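Visit Report: Zestthorpe Studios Open Day

The Zestthorpe open day ran on Thu 8 April, 10 a.m. to 4 p.m., with timed entry at the east gate. I went for the post-production half of the program. The studio is where Bredness is made, now in its eighth season of following the same set of couples, exes and business partners around one small coastal town, and the publicity for the day leaned on the cast. My interest was in how the show gets from raw footage to a weekly hour, and in how much of the off-air fighting between cast members is written back into it.

Entry and layout

Parking is on the north side, a nine-minute walk from the gate. Bags are checked and phones go into a sealed pouch for the parts of the tour that pass live edit rooms. The pouch is unlocked again at the canteen. Signage was poor between buildings B and C, and our group of 28 lost four people there, who rejoined at the sound stage.

The order for the morning slot was: standing sets, story department, logging room, edit suites, sound stage, canteen. The afternoon slot runs in reverse, which I would recommend against. The edit suites make little sense before you have seen how the footage is logged.

Standing sets

Most of Bredness is shot on location, but the confessional interviews are done at the studio. There are three confessional booths, each a three-walled set with a fixed lens position marked on the floor in yellow tape. The couch, lamp and window backing are kept the same for a full season so that an interview recorded in week two can be cut against one from week eleven. Cast members wear one of two approved outfits per season in the booths for the same purpose. Viewers have spotted this for years and it was good to have it confirmed by the guide.

The window backing is a printed photograph, lit from behind. It shows the harbor in fair weather. In season six it was replaced partway through with a slightly warmer print, and episodes 9 to 12 jump between the two. The guide knew about the mismatch and was able to give the reason: the original had torn during a move and the supplier matched the replacement to a broadcast still.

Story department

Two rooms, one long wall of cards. Each card is one storyline beat, color coded by household. The wall on display was from a season already aired, so nothing was given away. The breakup that dominated last season took up 11 cards. The unfollowing incident, which produced far more press, took up one.

We were told that social media posts by the cast are collected every morning and summarized in a two-page document for the producers. Posts cannot be shown on air without a signed release from the person who made them, even when the account is public. Where a release is refused, the producers ask another cast member to describe the post in a confessional. That accounts for a good number of the scenes in which someone reads a grievance aloud from memory while looking slightly to the left of the lens.

Deleted posts are treated the same way. The release covers the content, and the fact of deletion can be mentioned freely. There is apparently a standing rule against speculation in captions, so "has since removed the post" is allowed and "removed the post after" is not, unless the sequence can be proved from timestamps. I had not noticed this before but went back over three episodes that evening and it holds.

Logging room

This was the strongest stop. A typical episode of Bredness starts from 86 hours of footage. Loggers work in pairs, one watching and one typing, and swap every hour. Every line of dialogue gets a timecode, a speaker and a one-word tag. The tag list is printed and fixed to the wall. The most used tags last season were "denial," "walkout" and "food."

The log for season seven ran to 996 pages in its printed form. A bound copy was on the table and visitors were allowed to turn the pages, with surnames and addresses blacked out. Reading it in order is slow work. Dinner arguments that play as ninety seconds on air run four or five pages in the log, with long stretches of people asking for the salt and complaining about the heating.

The loggers also mark every instance of a cast member mentioning the show itself. These lines are almost never used. A pair of them had been left in the season five reunion by mistake, and the guide used that episode to explain the later addition of a second review pass.

Edit suites

There are six suites, two in use during our visit with the blinds down. In the open suite an editor built a one-minute exchange from four separate recordings. The reaction shots came from a different conversation on the same day. The rule at Zestthorpe is that a reaction may be moved within a shooting day and never across days. I asked whether the rule is written down. It is in the production handbook and the edit is audited against it for two episodes per season, chosen at random.

I had hoped for more on the Clundstead crossover, in which two of the Bredness cast spent a week in the rival show's house and came home not speaking. The guide would only say that the footage is jointly owned, that the two companies' rules on reaction shots differ, and that this delayed the edit by three weeks. It does explain the flat quality of the crossover hour, which has hardly any cutaways. Clundstead allows reactions to be moved across days. The stricter rule was applied to the whole program.

Sound stage

Brief. Cast microphones are worn under clothing and recorded on separate tracks. A demonstration track was played with the music removed, and the scene, a reconciliation on a pier, was much less reconciled without it. Room tone is recorded for one minute at each location before anyone is allowed to leave. Fifteen minutes was enough for this stop.

Canteen and talk

Lunch was included in the ticket. Hot options ran out by 12:40. The coffee is supplied by Després, the café that appears in the show as the regular meeting place, and the cups are the same as those on screen. Prices at the counter were on the high side for anything beyond the set lunch.
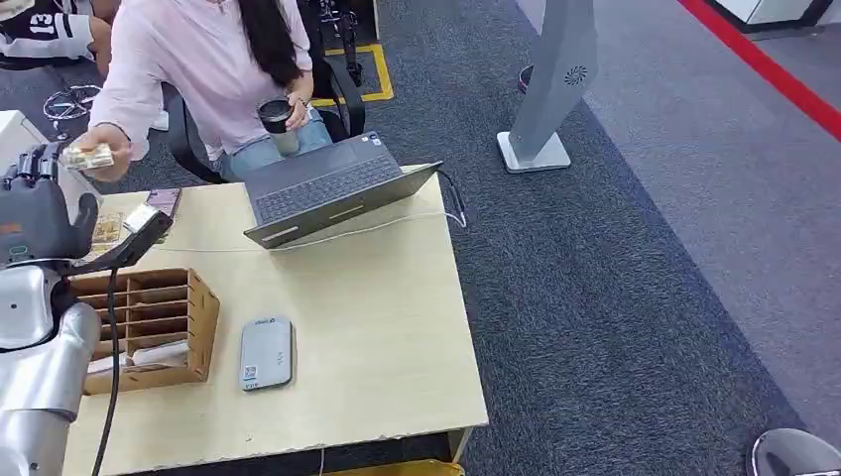
One visitor at the talk objected that the release rule favors whoever posts least, as a cast member who stays off social media can be accused on camera by everyone else and has nothing of their own to withhold. The speaker conceded the point and said that a right of reply is offered in the confessional booth, recorded within 48 hours, but that there is no guarantee of its being used. Asked how often it is used, the speaker did not have a figure.

The remainder of the talk covered reunion episodes. Seating is decided by the story department and reviewed by legal. People with an open dispute are placed at least two seats apart, and the host has a card listing subjects that may not be raised. The longest such card so far had 14 entries. Recording runs to five hours for a broadcast hour, with one fixed break. Walkouts are not counted as breaks and the cameras stay on the empty chair until the person returns or the producer calls it.

Questions about next season's cast were declined. So were two questions about the engagement reported last month.

Practical notes

The full route took three hours and 20 minutes, against two and a half advertised. Wear flat shoes, as the sound stage is reached by an open metal stair. The logging room is small and groups are split in two for it, so the second half waits in a corridor with no seating. There is step-free access to everything except the sound stage.

Tickets for the next open day will be released on the studio's website, with morning slots listed separately from afternoon ones. The shop sells the tag list as a poster. It was out of stock.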